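## 4. Setting up the wrist camera in the simulator

By now you should have the arm bolted down, the controller talking to the laptop and the gripper opening and closing on command. If the gripper still stutters, go back to section 3, because everything from here on assumes it moves smoothly. We do this part in the simulator first. I skipped it on my own build and spent most of July gluing a finger back on.

You'll need:

- the laptop with Stalteo installed (the free version is fine)
- the gripper model file from the shared drive at the workshop, or your own if you've changed the fingers
- the room pack that Orysia Skoryk put together, which has the table, the props and the cat in it
- a cup of tea, since the first load is slow

### 4.1 Load the room

1. Open Stalteo and start a new project. Give it a name you'll recognise later. Mine are called things like "test final 2" and I regret every one of them.
2. Drag the room pack folder into the left panel and wait for the progress bar to finish. It has 258 files in it and the older laptop in the workshop chews through them slowly.
3. Drop the arm model onto the floor marker. It should snap into place. If it lands on its side, undo, turn off **Free placement**, and try again.
4. Press play. The arm should sit still. If it sags like a wet noodle, the motors aren't powered in the simulation — tick **Hold position** in the arm settings and press play again.

**Note:** Don't move the table. I know it looks a bit far away, but the practice files in section 5 are all measured from where it is now.

### 4.2 Attach the camera

The camera rides on the wrist, looking out past the fingers. On the real arm it's the little Broltel unit on the printed bracket, and we want the simulated one to match it as closely as we can.

1. Click the last joint of the arm in the parts tree, the one labelled `wrist_roll`.
2. Choose **Add sensor**, then **Colour camera**.
3. Leave the position at zero for now and set the view direction to point along the fingers.
4. Slide the camera back until you can see the gripper body along the bottom of the preview with both fingers coming up out of it. You want the body in view! It feels like a waste of picture, but it gives you something fixed to line up against when you check the real camera.
5. Save. Stalteo does not save sensors by itself, and it won't warn you when you close the window.

Fedir Lysenko mounts his camera off to one side so he can see down the outside of a finger. That works too, only your view won't match the one in this guide.

### 4.3 Grab something and check which way is up

This is the step that catches people. The wrist on our arm can roll right over, and the camera goes with it, so it's quite possible to have a perfectly good grip and a view that's completely the wrong way round. Run the pickup routine once before you change any settings.

1. Open the **Routines** tab and load `pickup_tall`.
2. Set the target to the white tumbler.
3. Set the closing force to 9. The slider goes a lot higher, but you don't need it for this.
4. Press play and let the routine run through to the end, then pause it.
5. Open the wrist camera preview full size. 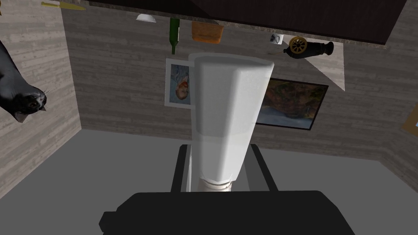 *Wrist camera preview, tumbler in the fingers, camera roll not yet corrected.*

If your preview has the tabletop running along the top with the bottle hanging neck-down and the cat on its head, your camera roll is half a turn out. Nothing is broken. The grip is fine, and you can leave the tumbler where it is while you sort out the view.

The cat and the pictures on the wall are handy here, by the way. Plain props like a bowl or a block can fool you when they're tipped over, but you'll spot an upside-down cat from across the room. Orysia's room pack has a plainer version without all the clutter and I'd leave it alone until you've got the camera sorted.

### 4.4 Fix the roll

1. With the routine still paused, click the camera in the parts tree.
2. Find **Roll** and add 180 degrees to whatever is there.
3. Look at the preview again. The table should be the right way up, and the gripper body will now come in from the top edge.
4. If you'd sooner keep the gripper at the bottom, put the camera roll back and turn the wrist joint half a turn in the routine instead. Both are fine. Pick one and write it down, please.
5. Save again.

**Caution:** If you go with the wrist option, check your cable length before you run the same routine on the real arm. Half a turn is enough to pull the camera plug out, and it's a fiddly little plug. Tumelo Baloyi has a spare lead in the blue drawer if you've already done it.

### 4.5 Check the fingers

While you've got the preview open, have a good look at the grip.

- Both fingers should be touching the tumbler. If you can see daylight on one side, the finger offset is wrong and you'll need to redo section 3.6.
- The tumbler should stand straight between them. A lean usually means one finger closed first.
- If the tumbler has sunk into a finger, the collision shapes are switched off. Tick **Solid contact** on each finger separately, as the setting doesn't copy across.

Then press play and let it hold for 3000 steps. Mine crept a little the first few times I tried this, and bumping the friction up one notch cured it. Go easy though — if you turn friction up too far everything sticks like jam, and you'll learn nothing useful about how the real fingers behave.

### 4.6 Save the view for later

Export the camera settings with **File > Export sensor** and put the file in the same folder as your gripper model. We'll load it again in section 5 when we line up the real camera.

If the export fails with error 449, the folder name has a space in it. Rename the folder, reopen the project and export again.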